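Stitton Workshop Sets New Care Schedule for Two-Arm Gear Cell

BRIRNTHORPE – The Stitton automation workshop has adopted a written maintenance schedule for its two-arm gear assembly cell, following a review that closed in November. The schedule took effect on Friday and applies to all shifts.

The cell handles small spur gears and the round metal plates that carry them. It was installed last year to support the workshop's Ginier gear-train program and has since been used for both production trials and operator training.

Under the new schedule, the finger screws on both grippers are checked every 125 operating hours and the red plastic fingers are replaced at 500 hours, or sooner if the notched tip shows wear. Previously, fingers were changed only when an operator reported a missed pick.

"We were replacing parts after they had already cost us a morning," said Olga Durán, who supervises the cell. "A worn finger still closes and still reports that it has closed. The gear simply does not end up where it should."

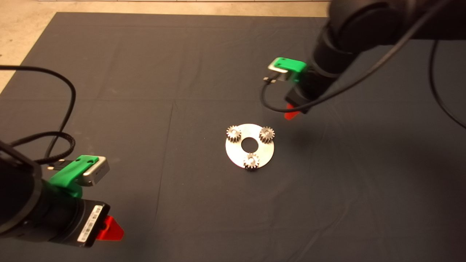 Camera position is the second subject of the review. Each gripper housing carries a small camera on a green 3D-printed bracket, and technicians found that a bracket removed for cleaning did not always return to the same angle. Brackets will now stay in place during routine cleaning. When one must come off, the camera is to be recalibrated against a bare plate before any gears are loaded.

Cable routing has also been revised. Domingo Espinoza, the technician responsible for the work, said the slack in the camera cables must be tested with each arm at full reach and again with the wrist fully turned. Connectors are to be inspected at the same time, with the power off.

"Too little slack pulls on the plug, and too much will catch on the work," Espinoza said. "We move the arm by hand through the whole path before we sign the sheet."

The dark fabric mat under the work will be brushed at the start of each shift and exchanged after 300 hours. Lint on the teeth of a gear was noted in 19 of the faults recorded during the review period – more than any other single cause.

Replacement fingers and brackets will be held in the Urbańczyk store next to the cell. Printed copies of the schedule are available at the supervisor's desk, and completed sheets should be returned there by 4 p.m. on the day of the work.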